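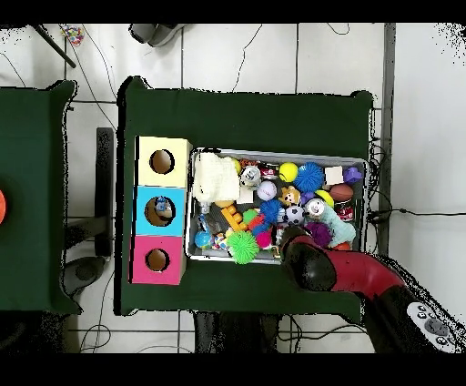 Mixed tray and the three colored boxes, green table, Onditside.

Visit report: Onditside open day, Plidisberg

Friday, arrived 9:40 a.m., left a little after 2. The open day covered the object store, the wash room, the repair bench and the room with the green table. I went mainly for the store. We are replacing the shelving in our own toy lending library before the end of December and I wanted to see how a larger collection handles small, soft and irregular items. Most of this report is storage notes. Prices were not discussed.

Access

The street entrance is up two steps. The level entrance is on the yard side and was signed only from the parking lot. Sign-in at a folding table, paper badges, no bag check. Groups of six went through at a time with one member of staff. Ours was Anas Hattar, who looks after the catalog and answered nearly everything I asked without looking it up.

The object store

The store is one long room without windows. The catalog stands at 739 entries, where an entry is a type of object and not a single piece. A pair of identical baseballs is one entry with a quantity of 2. Everything lives in 105 lidded bins on steel shelving, two bins deep, with the heavier bins at knee height. Bins are gray and all of one footprint in two depths.

Each bin has a label on the short side and a second one inside the lid. The second label was added after a shelf was reloaded with the lids swapped. We have had the same trouble and solved it by tying the lids on, which I would not recommend.

Sorting is by behavior first and by subject second. A ball is filed under "rolls", and after that under hard, soft or spiky. Plush is filed under "compresses". Cans are under "rolls one way". Cloths have their own section, folded in the bin and counted by bin. I had expected this to be hard to use, but when Hattar asked us to find a toy football it took our group under a minute, mostly because there were only a few bins it could be in. The same exercise in our library, where everything goes by age range, would mean checking four shelves.

Two weaknesses. Objects that have more than one behavior (a plush with a hard face, a bottle with a bit of give) are filed by whoever put them away. And there is no bin for broken items in the store itself, so these have to be carried down the corridor to the repair bench.

Wash room

Small. One deep sink, one domestic washing machine, drying racks on the wall. Hard plastic is wiped, plush and cloths are machine washed in mesh bags, and spiky rubber balls are rinsed in a colander and shaken. The filaments hold lint badly. Staff have tried a pet brush on them with fair results. Knitted cloths are dried flat. Sinolard supplies the drying racks; these are coated wire with a removable drip tray, and the drip tray is too shallow.

Room with the green table

This took up the second half of the tour and was the most useful part for me, since it showed stock out of the bins and in a container together. The table carries a wire mesh basket with a smooth metal rim, shallow and rectangular, filled with mixed stock. Next to it are three boxes with colored tops, each with a hole in the top. 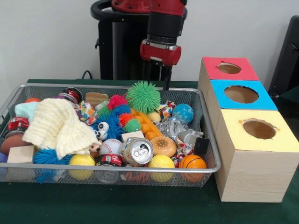
Basket with the boxes in a row. The yellow-topped one is nearest.

The basket first. Mesh is a sensible choice for mixed contents. You can see part of what is low in the load from the side, and crumbs and grit fall through and don't collect in the corners. The rounded rim matters more than it sounds. Our old wire baskets had a folded edge that pulled threads out of everything knitted, and the large cream cloth in this one lies in a heap over the other things and hangs toward the front with no edge to catch on.

The cloth is also the main obstacle in the load. A knit of that size hides whatever is under it, and lifting it by one end drags lighter pieces along. In our library we keep textiles out of mixed baskets for that reason. Onditside puts them in deliberately. Hattar's position is that a mixed basket without cloth is a basket of balls, and that anyone practicing tidying up should meet the difficult item early. I can see the argument. I would still use a smaller cloth for children under five.

The boxes interested several people in our group more than the basket did. The openings are not identical. In the row, the yellow top has a round hole with a jagged edge, the blue top a wider oval, and the red top an oval with a rough edge. The sides are pale wood with the grain showing and no color on them, so all of the coding is on top. From standing height that works well. From a child's seat it would not, and I would carry the color at least partway down the front.

Rough edges on the openings are a finishing matter. On a box that only takes balls and cans I would leave them. For cloth I would sand them and tape the rim. One visitor asked whether the openings should be cut to the shapes of the objects, as on a toddler's shape sorter. I think plain large holes are better. A shaped hole tells you the answer, and with stock this varied you would need a few dozen shapes.

Capacity is harder to judge. A soccer ball of the small kind seen in the tray is no challenge for a box like these, but plush and cloth take up whatever space they are given. I would want to know how full each box is without picking it up. A slot window in one side would do it, or a lighter color inside.

What goes in the mixed load

I made a partial list by type during the visit:

Balls: tennis, baseball, small soccer, mini football, a toy basketball, a small globe, and spiky ones in several colors
Cans: silver and red, most of them on their sides
Soft: a small teddy bear with a yellow face, a long light blue plush, cloths in white, cream and mint
Blocks: small white ones, an orange stepped piece, a pale wooden one
Other: a clear plastic bottle, a purple star, a crinkled wrapper with colored dots

The proportion of round objects is high. This affects how the basket loads: the balls settle, the flat pieces ride up on them, and the long plush bridges the gaps. Anyone copying the setup with a household mix will get a flatter pile.

Cans are a good inclusion. They are cheap, easy to replace, and they roll on one axis only, so they behave differently from everything else of similar size. They do dent. The store discards them on the first sharp crease and does not attempt repair.

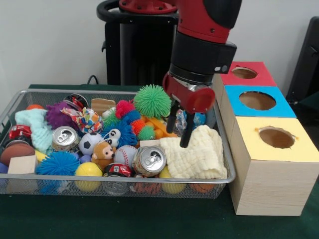
Back left of the basket: orange ball, mint cloth, dotted wrapper, cans.

The wrapper deserves a line of its own. It is the only item I noted that weighs next to nothing and changes shape whenever it is handled, and it spreads over its neighbors in much the same way as the cloths do. In the catalog, wrappers come under "crinkles", a section with very few entries. At home or in a classroom it would be trash, and whether to treat it as trash or as an object is a fair question for a sorting exercise. I did not get a clear answer on where it is meant to end up.

Green cloth on the table seems a good surface. Balls set down on it do not travel far (I tried one with a tennis ball from the store, with permission), and pale wood and white blocks show up well against it. Darker stock would show up less. A cover of this type needs to be pulled tight and fixed under the edge, or the basket will gather it into folds when it is moved.

Repair bench

Brief stop. Tools on a pegboard, glue clamps, a drawer of replacement eyes for plush. Tarawneh does the box work and the heavier woodwork off site, turnaround two weeks. Items waiting for repair are tagged with a string label giving the bin number and the fault in a few words. Faults are then tallied by entry. The worst performer is a bath toy with a seam that opens, and it is being withdrawn.

Points for our own store

1. Label inside the lid as well as on the bin. Can be done now.
2. Trial filing by behavior on one bay only. Balls are the obvious start.
3. Replace the folded-edge baskets with rounded-rim mesh. Measure the shelf clearance first, the rims add to the width.
4. Make one set of three boxes with large plain openings. Color on the top and part of the front. Sand the holes.
5. Cloth sizes: keep the large knits for the older group.
6. Ask Onditside for the fault tally sheet. Hattar offered to send a blank one.

Open questions: how often the mixed load is changed, and whether the lint problem with the spiky balls gets worse as the rubber ages. I have written to ask about both. Coffee was in the corridor by the wash room and the yard gate closes at 3.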